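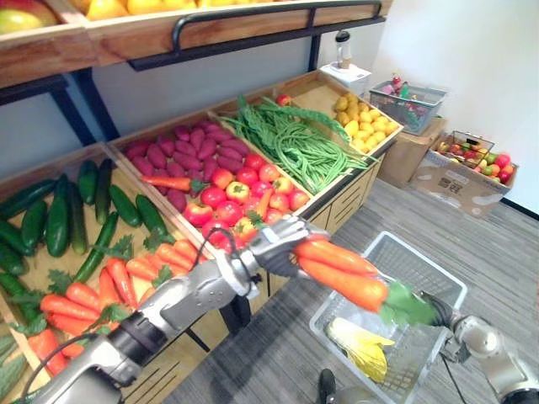 The Long Way to the Produce Aisle

Home | Food | Towns | Money | Past Issues | Subscribe

Thursday, July 22, 2021

Prerodside went 13 years without a place to buy a fresh vegetable. The town had a gas station that sold bananas by the register, and a dollar store on the highway with a freezer case along the back wall. For anything green, people drove to Clendemham, 3 counties' worth of signs but less than an hour if the grain trucks were off the road.

The old supermarket closed on a Saturday in July. Its parent company had sold a group of stores, and the buyer kept the busy ones. The building sat empty, then held a carpet outlet, then sat empty again. The parking lot was used for driver's ed and the fireworks tent.

What opened there two years ago is a smaller store called Ahn Market. It takes up the front half of the old building. It has four aisles, a meat case, a deli counter that closes at two, and a produce section that is far too big for a store its size. That last part was a choice, and most of this story is about it.

A grocery store makes its money in odd places. Canned soup and cereal bring people in and earn very little. Soda and snacks do better, although the distributors set much of the price. Produce can earn well by the pound, but a share of every delivery ends up in the dumpster, and in a small store that share is large. A head of lettuce has a few good days. If forty people walk past it in those days and none of them wants lettuce, the store has paid for it, trucked it, trimmed it and thrown it out.

This is why so many rural stores let the produce section shrink. First the herbs go, then the leafy greens, then anything that bruises. What is left is potatoes, onions, apples and bagged carrots, which will sit for weeks and not complain. Customers see a thin section and start buying their vegetables on the trip to the bigger town. While they are there they buy everything else too. The store loses the lettuce sale and then the whole cart.

Ahn Market started from the other end. The family behind it had run a wholesale produce business in Clendemham for a long time, supplying restaurants and two school districts. They already had a cooler, a truck and a driver who went past Prerodside twice a week on the way to somewhere else. Stopping there cost them an extra half hour. Most small groceries pay a supplier for the delivery and take what comes in full cases. Ahn could break a case, leave a third of it in Prerodside and carry the rest on to a restaurant that had ordered it anyway.

That one fact changed what the store could stock. A full case of bok choy is too much for a town of this size. Six heads are not. The same goes for fennel, leeks, okra in season, fresh ginger and the long Chinese eggplants. Some of it was slow at first. The napa cabbage was sold as "salad cabbage" for the first summer, on a handwritten card, and began to move once people found that it could be shredded for slaw. The card has been gone for a while and the cabbage still sells.

What sells and what sits

The store tracks its stock with a program called Drikix, which runs on a tablet by the back door. It was built for restaurants and is not well suited to a grocery. It wants every item to be an ingredient in a dish. The staff got around this by telling it that every vegetable is a dish with one ingredient, and it has worked that way since.

In its first month the store carried 289 different items in total, a small number for a grocery of any kind. It now carries 487. Much of the growth has been in dry goods, which customers asked for by writing on a pad of paper tied to the end of the checkout. The pad is still there. Recent pages ask for canning lids, rye flour, the thin kind of pretzel, a certain brand of coffee that has been discontinued, and a bench out front.

The records show a few things that would not surprise anyone who has run a small store. Rain on a Friday hurts the whole weekend. Tomatoes drop off sharply in late July, when every garden in town has too many, and for those weeks the store cuts its order to almost nothing and brings in more bread, bacon and mayonnaise. Zucchini is not ordered at all from the Fourth of July to Labor Day. A box of it sits by the door most mornings with a sign saying to take some.

They also show that people will pay more for vegetables that look as if they came out of the ground recently. Bunched carrots with the greens attached cost more than bagged ones and keep for less time, and they outsell the bags from June through September. Part of this is looks. The tops are also a fair test of age: greens that stand up and snap are fresh, and greens that have gone slick or yellow tell you how long the bunch has been around. A bagged carrot gives you less to go on.

The tops should come off when you get home, by the way. Left on, they keep pulling water out of the root, and the carrots go rubbery in a few days. Twist them off, leave an inch of stem if you like, and put the roots in a bag with a damp paper towel in the coldest part of the refrigerator. The greens can be chopped into soup or blended with oil and garlic. They taste a little like parsley and a little bitter, and they keep for two days at most.

Napa cabbage is more forgiving. A whole head wrapped loosely will hold for a couple of weeks or better, and if the outside leaves dry out you can peel them away. Leeks last nearly as long. Ginger keeps in the freezer and can be grated without thawing.

A school account and a slow winter

None of this would have been enough without a second line of business. The elementary school in Prerodside buys its fruit from the store, and so does the nursing home on the east side of town. These orders are small and the margins are thin – the school pays only a little over cost – but they come every week in the same amounts. They give the truck a reason to stop in January.

January was the hard part. In the first winter the store lost money four months in a row. The heating in the old building was designed for the full floor, and warming the front half meant warming a good deal of the empty back half too. An insulated wall went up the following fall. The wall was the most expensive thing the store has bought, more than the coolers, which came secondhand from a supermarket being remodeled.

Last year brought a different kind of trouble. Restaurants stopped ordering in the spring and the wholesale side of Ahn was left with a full cooler. For several weeks the Prerodside store sold restaurant goods in whatever form they came: flour in fifty-pound sacks, peeled garlic by the gallon, eggs in flats of thirty. People split them on the tailgates of their trucks in the parking lot. Sales were higher than they had been in any month before. When the restaurants came back the big sacks went away, but many of the shoppers had dropped the habit of driving to Clendemham, and a good number have not picked it up again.

It would be wrong to say the town is fixed. The hardware store closed this spring. The pharmacy is open three days a week. Prices at Ahn Market are higher than at the big store in Clendemham on most packaged goods, and families on a tight budget still make the drive once a month to stock up. They do buy milk and vegetables in town between trips, and those are the things that do not last a month in any case.

Other towns have asked how it was done. The answer is less useful than they would like, as it depends on a wholesaler with a truck already going by. A few have tried to copy the pad of paper. One is looking at a shared cooler, where several stores would split cases among themselves on a set morning, with each store sending somebody to load up. The sticking point so far is who pays for the electricity.

In Prerodside the next project is the deli counter, which may stay open until six beginning in the fall. Two people have been hired for it. The bench was ordered in June and is on back order.

Related stories

The Last Full-Service Gas Station in the County
How to Read a Grocery Receipt
Sweet Corn, and When to Stop Boiling It
A Secondhand Cooler Is Not a Bargain Until You Plug It In
What School Kitchens Buy

Contact us | Advertise | Copyright 2021, all rights reserved | Back to top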